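Stop throwing away the slow demonstrations

9 June 2026

The standard recipe for training a manipulation policy from teleoperated data now includes a filtering step. Record a large set of episodes, score each one with a heuristic or a learned model, drop the low end, and train on what remains. The step is usually given one sentence in the methods section, and the result is usually a few points of success rate. I think the sentence should be longer and the points should be trusted less.

The case I have in mind is Pister, the filtering method from the Plamham group. Pister assigns each episode a score built from three terms: path length, time spent below a velocity threshold, and disagreement between the recorded actions and the predictions of a model trained on the full set. Episodes under a cutoff are removed. On the shoe shelf task, a two-arm setup in which footwear has to be placed on a low rack, the full set was 1,311 episodes and the filter removed 159. The policy trained on the reduced set succeeded more often than the policy trained on everything. That is the headline, and I have no reason to doubt the measurement.

My doubt is about what the measurement covers. Evaluation used 40 trials per policy, all started from the same grid of object poses, with the shoes upright and within easy reach. A trial ended at the first drop. Under those rules a policy can only be rewarded for the nominal path. Any skill it might have at getting a shoe back after a bad grasp is cut off before it can be expressed, so removing the data that teaches the skill costs nothing. 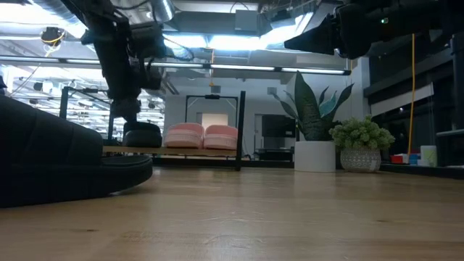

Velocity is a poor proxy for quality in a two-arm task. Pister averages its low-velocity term over both arms, so an operator who parks one arm while the other works is penalized as if both were hesitating. Much of shelf placement is one-sided by nature. With the left gripper low over the black item at the end of the rack and the right arm high above the table, there is little useful motion the right arm could add, and a good operator keeps it out of the way. A careful placement next to a pair that is already on the board will also be slower than a placement on a bare board, for the plain reason that there is less room for error. The filter reads both cases as low quality. The authors report the total number of removed episodes but give no breakdown by how full the shelf was, and that breakdown is the first thing I would want to see.

The disagreement term has the same problem in a different form. A model trained on the full set predicts the common action well and the rare action badly. Regrasps are rare. Reversals are rare. Lifting a shoe that went down heel first, turning it and setting it down again is rare, and it takes the arm through states the model has hardly seen. Scoring by disagreement therefore pushes exactly these segments toward the cutoff. Some of them are operator error and deserve to go. The score has no way to tell the two apart.

There is a cheap control that the paper omits. Remove 159 episodes at random, train again, and compare. If random removal recovers part of the gain, then part of the gain is seed variance, and at 40 trials per policy the variance is not small. A second control would cut both sets down to 900 episodes, one by score and one by random draw, so that the effect of the score is measured at a size where the cutoff has more to decide. Neither requires new data collection. Both require training time and more evaluation, and I understand why groups avoid the second item. Resetting shoes by hand is tedious work.

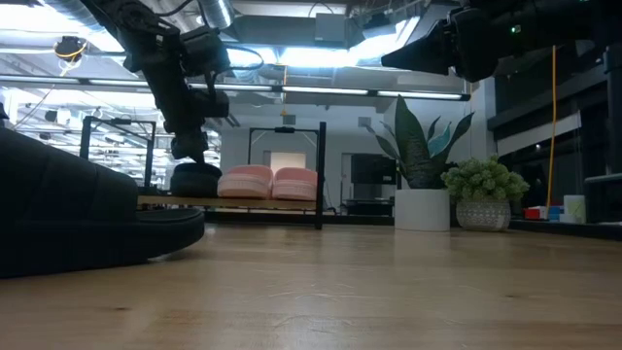
One reader of an earlier draft objected that recovery data is a separate problem and should be collected separately, with deliberate perturbations, instead of being salvaged from whatever operators happened to fumble. Mixing the two, the objection went, gives a policy that learns to fumble first and recover second.

The objection is partly right. Behavior cloning will copy the mistake along with the correction if the whole episode is used. But this argues for filtering at the level of segments, with the approach to the failure masked out of the loss and the correction kept. It gives no support for discarding the episode. Perturbation data also has a bias of its own: people choose perturbations they can imagine, and the failures in natural episodes are often ones they did not. I would collect both if the budget allowed it, and use the natural failures if it did not.

Evaluation is the harder part. The Godetti scoring sheet, which several groups have adopted since it was circulated last August, allows a trial to continue after a drop and records the number of attempts before success. It is slower to run and the tables are uglier. It also separates two policies that a first-drop rule scores as equal. The Thammasiri shelf results were reported both ways, and the ranking of the top two entries changed between them.

A filtering paper should report random removal at matched size, show what was removed and under what task conditions, and evaluate with a protocol under which recovery can count. Pister may well survive all of this. The velocity term could be computed only for the arm in use, and the disagreement term could be normalized by how often a state occurs, and I would expect the revised score to remove fewer than 159 episodes from the same set. I would read that version with interest, particularly the table of what it kept.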